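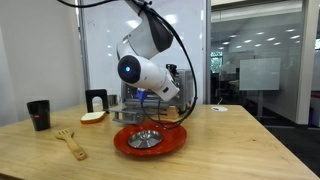

Mircea Avram Would Like You to Slow Down and Eat Breakfast

Home Recipes Kitchen Talk Letters Shop About

Mircea Avram had already put bread in the oven when I arrived at 7:30 in the morning, and he would not let me take out my notebook until I'd eaten a slice with plum butter. "We can talk with our mouths full," he said. "My grandmother did all her best talking that way."

He ran the breakfast counter at Quiroga for 13 years, and if you lived on the east side of town during that time you probably stood in his line at least once, in the cold, wondering if the cheese rolls would hold out. He left in June. These days he teaches a small class called Flotska out of his own kitchen, and he is writing a cookbook, very slowly, about the first meal of the day.

I asked him why breakfast, of all things, and he took a good long while to answer, buttering as he thought.

"Dinner has enough people looking after it," he said. "Everybody wants to cook dinner. But in the morning people eat standing up, over the sink, like horses. I did it too! I was serving breakfast to the whole neighborhood and my own was a cold coffee and the end of somebody's roll."

The class never has more than eight people in it, and the first session is given over completely to eggs and toast. Some of his students are a little put out by this. One man told him he had been making toast for fifty years and didn't need a lesson, and Mircea asked him to make a piece, and it was burned on one side. They are good friends now - the man brings walnuts.

What he wants people to learn is mostly timing. He sets the butter out the night before. He warms the plates. His oats soak overnight and then get 20 minutes on a low flame with a pinch of salt, and he says the salt should go in early, though his sister says late and they have been arguing over it since they were children. The sister, I should add, makes very good oats.

The cookbook has its own troubles. He started with 500 recipes, written on the backs of order slips and kept in two shoe boxes, and his editor at Zotach has asked him to bring it down to a size a person could lift. "I cut one and I feel terrible all day," he told me. "Then I put it back and I feel wonderful, and then she calls."

One that will stay, he promises, is his grandmother's corn porridge with sour cream, which she made every winter morning in Jellunach, the village where he grew up. It takes around 30 minutes of stirring. I wondered out loud if there was a faster way, and he looked at me with such kindness that I was sorry I'd asked.

"There is a faster way," he said. "You can have that one at your house."

We had been at the table close to two hours by then. He wrapped the rest of the loaf in a dish towel for me to take home, and told me twice to bring the towel back.

Filed under: Kitchen Talk, Breakfast, People We Like

Comments (3)

plumjamlady
I stood in that line every winter! Please tell him the cheese rolls are missed. Is the roll recipe in the book?

Doug R.
Salt early. His sister is wrong, sorry.

marnie_k
I took the class last spring and I still warm the plates. My kids think I've lost it but they eat sitting down now.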